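Peldale Hand Gripper, Two-Finger

June 2024
By Vega Sarmiento
3 min read

The Peldale is a two-finger gripper you hold yourself. You do the chore, it records how, and a robot arm is supposed to learn the chore later. We stock it and we sell a fair number. Please read this page before you order one expecting your dishes to get done.
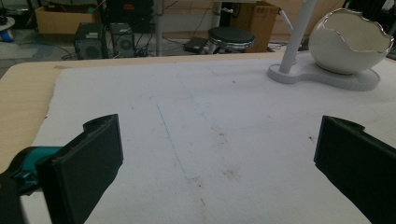 Grulamholm Equipment Desk, Household Handling

Our test bench is a tabletop with a white sheet over it, smudges and all. The job is lamps: the kind with an egg-shaped shade, broken open at the top, and a pole rising from the same base. A person can pick up a lamp like that and dust under it without thinking. With two stiff black fingers you think a lot. The fingers are good on boxes and handles. On anything smooth and round, plan on practice.

Maximiliano Herrero wants us to say that machines will be dusting homes in a couple of years. He may be right. We have heard it before, and so far what we can sell you is a tool that needs your arm behind it.

Comments (2) Shares (3)

Another thing to try it on is a glossy white rounded piece sitting on a thin clear disc. Clear plastic is hard to see on a white surface even for people. Ask any seller how their system handles it, and ask for a full take with no cuts.
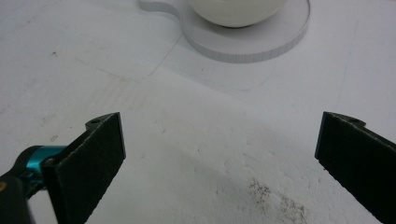
What you get

Gripper body with teal finger mount, and black fingers, fitted. Robot arm not included. Price is 2,000 before shipping. Orders placed since February ship from Nieto. Returns go to Lizelle Joubert at the equipment desk.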